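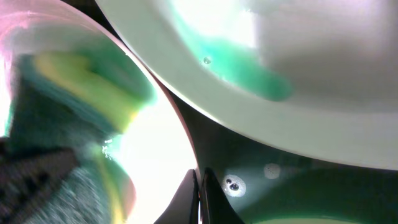

About us

Hi, and welcome to Zundlow! We're a small shop in Hornside that looks after one dishwashing cell, and we've been at it long enough that we talk about it the way other people talk about an old car. The cell is called Brandent. It's one arm, one two-finger gripper, a camera at the wrist and a sink. I do most of the setup and nearly all of the repairs, so I got asked to write this page.

We started out in a back corner of the Vakulenko building, with a workbench, a secondhand basin and a floor drain in the wrong place. The drain is still in the wrong place. The bench has been replaced twice. These days we have the whole ground floor, a proper wash bay, and a parts cabinet I'm a little too proud of.

What do we do all day? Mostly we keep Brandent in shape for washing up by hand, or by finger I guess. Bowls, sponges, soap, water in the sink — ordinary kitchen stuff, and all of it hard on a machine. Soap gets everywhere. It creeps up the fingers and dries in the pivots, and if you leave it there over a long weekend you come back to a gripper that closes like a rusty gate. So every working day starts with me and a soft brush and a cup of clean warm water, before anything gets powered up.

After that comes the open and close check. I run the fingers 22 times with nothing between them and watch for the two tips to meet evenly. If one lags, I pull the finger and look at the pin first. (It's nearly always the pin!) The finger pads come off with two screws, and I swap the pair together even when only one looks worn.

Then the camera. It rides right down by the fingers, so it sees what they see, and that means suds and glare and wet rims from very close up. I wipe the window with a lint-free cloth, check the seal with a fingertip, and look at a live view with the sink lights on. White dishes under a bright lamp are the worst for this. A shiny rim can wash out to nothing, and we've moved our lamps more often than I'd like to admit. Right now they sit off to one side behind a frosted panel, and I'm leaving them alone until somebody gives me a very good reason.

Seals are the big job. We change the wrist seal every 200 hours of wet running, and the arm gets a full going-over at 2000. That one takes us a couple of days, what with draining, stripping, greasing and putting the zero position back where it belongs. We did the last one in September and I found a bread crumb inside a cable sleeve. We don't wash bread.

We keep a paper log next to the bay. It's a fat green binder, a bit wavy from splashes, and everything goes in there: pad changes, odd noises, which soap we were using. There are 39 kinds of fault on our list so far, each with a page on what it sounded like and what fixed it. Number one is still "fingers sticky, see brush."

We also help other people set up wet cells of their own. If you have an arm and a sink and a lot of questions, we're happy to come by, or you can come to Hornside and try ours. Wear shoes you don't mind getting wet. We'll show you how we route the cables with a drip loop, how we set the finger gap, and how we teach the arm where the bottom of the basin is without banging a bowl into it — I've broken plenty learning that last one.

The shop is on the street side of the Vakulenko building, with the blue door. Ring twice, the pump is loud. The coffee is free and the mugs are clean.

Page last updated 26 September 2018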